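Speaker notes - good practice for shared robot cells
Markos Galanis, afternoon session, Bradurham

Start with the question from the Hellard visit: who is allowed to change a cell, and what do they have to write down? Most people in the room will have a risk assessment. Ask how many have opened it since June.

Rule one. The assessment covers the task, the tool and the space together. Change any of them and it needs another look. A new gripper finger counts. So does a new bowl or rack.

Rule two. The emergency stop has to be reachable from where people really stand. Walk it with them, don't do it from the drawing.

Rule three. Keep cables out of the arm's reach and off the walkway. We logged 2104 stoppages at Stotinia and cables were the biggest single group.

Go to the bowl and rack task. Leave each one up for a few seconds.

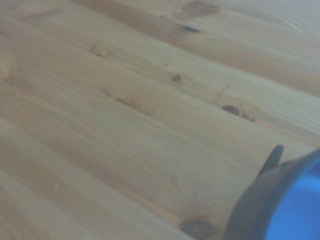
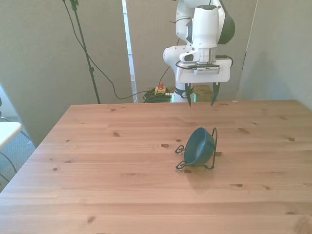 Stop box behind the table, to the left of the robot base.
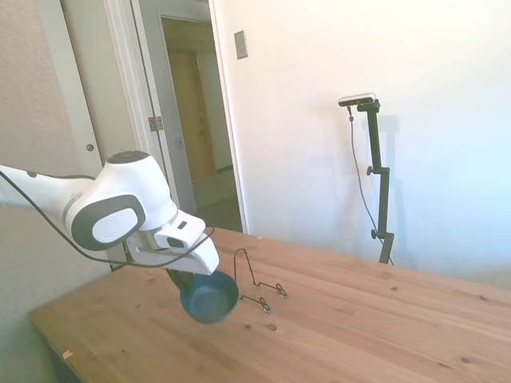
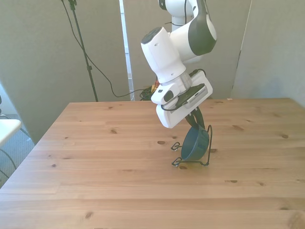 Now the paperwork. At Bradurham we use a one-page start sheet. It has the name of the operator, the speed limit in force, the tool fitted and the time of the last stop test. If a line is blank, the arm stays off. People grumbled for the first month - then they got used to it.

Speed: slow for teaching, always, with the enabling switch in hand. Don't let anyone teach at running speed to save time.

Handover: the person leaving tells the person arriving what state the arm is in. Spoken and written, both.

Mention the Bañuelos trial here if there is time. Around 1000 runs, one operator per shift, same start sheet. The sheets were filled in properly until the shifts got longer, so check them late in the day.

Questions. Someone will ask about fencing. Answer: it depends on the assessment, and "collaborative" on the box doesn't settle it.

Blank start sheets are on the table by the door.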